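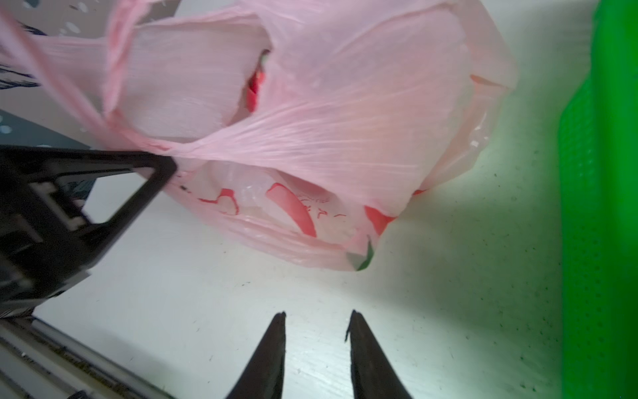

図1　対象としたピンク色のポリ袋(淡色の台上)

## 1. 調査の目的

本報告は、家庭で繰り返し使用される買い物用ポリ袋の保管方法について、授業課題として行った調査の結果をまとめたものである。対象地域はセシムソープ(Cesimthorpe)地区とし、11月の校内発表会に先立って中間段階の結果を示す。

## 2. 方法

協力を得た22世帯から使用済みの袋を提供していただき、合計195枚を回収した。回収した袋は、材質、透け方、しわの状態および印刷の有無により分類し、記録票に記入した。保管方法については、「丸める」「結ぶ」「三角に折る」「そのまま重ねる」の四つに区分して聞き取りを行った。

## 3. 結果

丸めたまま保管する世帯が最も多く、三角に折る世帯がこれに次いだ。図1の袋は半透明で、中央部に引き伸ばされたような長いしわが走り、持ち手は細くねじれている。下部には赤い印刷が認められるが、しわによる歪みが大きく、文字は判読できない。このため、記録票の「印刷内容」の欄は「判読不能」とした。

折り畳んだ袋は丸めた袋に比べて収納時のかさが小さかった。一方、聞き取りでは「折る時間が取れない」との回答が複数あり、手間が継続の妨げとなっていることがうかがえた。

## 4. 考察

家庭に定着させるには、折り方の指導に加え、置き場所をあらかじめ定めておくことが有効と考えられる。市販の収納用品「プレキク(Plekik)」を用いている世帯では、袋の枚数を把握しやすいとの意見があった。ただし使用世帯が少なく、効果の有無については判断を保留する。

## 5. 今後の課題

持ち手のねじれや破れの程度を評価する基準が班員の間で統一されておらず、分類をやり直した袋があった。次回は判定用の見本を作成し、対象世帯を広げて再度調査を行う予定である。

2018年10月15日　提出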